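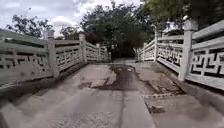
Nerkden is a search and coding tool for people who study news coverage. It collects articles from local papers, lets you tag them by topic and source, and exports the results as a spreadsheet. I bought a one-year license in March for $70 and used it for a project on how the press in Briddale covers public works spending. One of my topics was the bridge with the white balustrades and the angular fret pattern under the rail, which the papers there treat as a heritage story and almost never as a budget story.

Searching is the strongest part. My final set came to 1,761 articles, and the duplicates were grouped correctly in nearly every case I checked. Wire copy is marked as such, so you can leave it out with one click. Date filters work. The phrase search ignores punctuation, and I only found that out after a day of odd results.

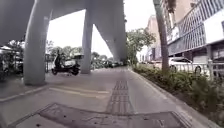

*Sidewalk beneath the elevated structure, Briddale.*

Coding is slower. You can build a codebook with up to 12 top-level categories, which was enough for me but won't be for a large team. Takeshi Koyama coded a sample of the same articles on his own account, and we compared our results inside the program. The agreement report is clear and shows the disputed passages side by side.
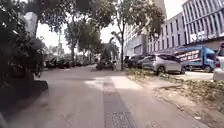
Source tagging needs work. Nerkden guesses who is being quoted and sorts them into officials, businesses and residents, and it often puts a resident who holds any kind of title in with the officials. It also misses people who are paraphrased. In stories about paths like the one with the dark strip of paving down the middle, most residents were paraphrased, so the automatic count made them look absent. I redid that column by hand.

I also tried Carrier, an older program from Flornstead. Its tagging is a little better, but it crashed twice on import and the export drops accented letters.

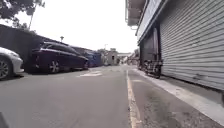 Maps are the newest feature and the weakest. Articles are placed by the street names in the text, and two streets with similar names get merged. Coverage of parking, which in my set meant narrow streets with a row of cars on one side and a yellow line on the other, ended up piled on the town center. I turned the map off.

I renewed for a second year, mainly for the search. If your work depends on who gets quoted, plan on checking it yourself.

Tobias Quintanilla, 16 Dec 2020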